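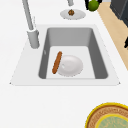
Wednesday – day 2 of the hip block

Slept badly and woke with the left hip stiff again, so I did the short warm-up before breakfast instead of after. Cat and cow, ten rounds, then a slow child's pose with the knees wide. The knees-wide version is kinder to my back. I stayed there until the kettle clicked off.

Class with Nahom Tilahun at ten. He teaches the June block at the Julledance studio, upstairs, and the room gets warm by the second half. We worked on pigeon pose for most of the hour. I have always let my weight fall over to the bent side, and he had me put a folded blanket under that hip and start again. Much better. The stretch moved out of the knee and into the outside of the hip, where it is meant to be. He said to keep the front foot flexed and to stop fussing over whether the shin is parallel to the front of the mat. Mine is nowhere near.

After that we did low lunge, both sides, hands on bricks. The right side was easy. On the left I could feel the front of the thigh pulling, and I had to come up early and shake the leg out. I'd like to hold it for the same count on both sides by the end of the block. 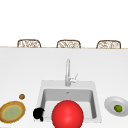 Tree pose was poor today. I wobbled on the left foot and put a hand on the wall twice. Right foot fine. I did notice I hold my breath when I am trying to balance, so tomorrow I will count breaths and forget about the height of the knee.

Paid for the next block on the way out. I also asked about the Rundenach weekend, but it is full and there is a waiting list. Put my name down anyway.

Lunch, then a walk along the canal as far as the lock and back. The hip loosened after the first bridge and gave me no trouble on the steps. My old mat is shedding bits all over the bedroom carpet, so I looked at new ones this afternoon. The Fadix is thicker but I remember borrowing one and sliding on it in downward dog. The Berhe is thin and grips well – I would need the blanket for kneeling, and I use the blanket anyway. Will sleep on it.

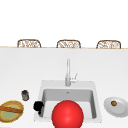

Evening practice, kept short. Legs up the wall, then reclined twist on each side, then bridge with the block under the lower back. The twist to the right still stops well before the one to the left. I didn't force it. Finished lying flat with a cushion under the knees and nearly dropped off.

Things to remember for tomorrow: blanket under the hip before I go down, not after. Breathe in tree. Ring about the waiting list. Bed by ten if I can manage it.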